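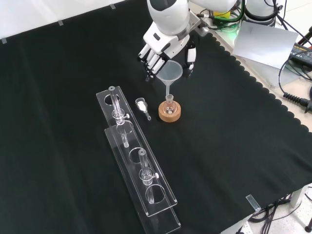
The hand over the funnel and flask at the Lemeck bench.

News > Research > Robots in the Lab

Latest | People | Events | Archive

Powder, a funnel and a very patient hand

14 shares | 3 comments

If you have ever tried to get a fine powder down a narrow funnel stem, you already know why the Lemeck group picked it as a test. Powder sticks and clumps and hangs on to the plastic for dear life, and most robot training methods treat it as if it were a block. The group's new method, which they call Grevness, doesn't, and we are really excited about the first results!

The idea is simple to tell. A person guides the arm and hand through the job a number of times, scooping, moving over the funnel, tipping, and the robot learns from those recordings. What Grevness adds is a second pass. The software goes back through each recording and marks the short stretches where small finger motions matter most (the tip of the scoop, mainly), then trains on those stretches far more heavily than on the long, easy travel in between. Margit Szénási had the idea after watching early runs go wrong in the same half second, over and over.

The training set was 438 guided runs, collected over 21 sessions. The group then let the robot try the full transfer 100 times by itself, and it got the powder into the flask in 90 of them. The same network without the second pass managed around half. Most of the misses came at the pickup, with the scoop turning between the fingers, and very few at the funnel itself, which surprised everyone on the project.

There is plenty left to do. All the runs so far used one kind of powder and one size of flask, and the hand still moves a good deal slower than a person would. Next comes a stickier powder from the Dudás lab, and after that a repeat of the whole study on the second arm at Flinositz, to see how much of the training carries over to a different bench.

Margit will show the recordings at the December open lab and would love to hear from anyone with a fiddly bench task to suggest. Bring your worst one!

Previous item | Next item | Back to newsletter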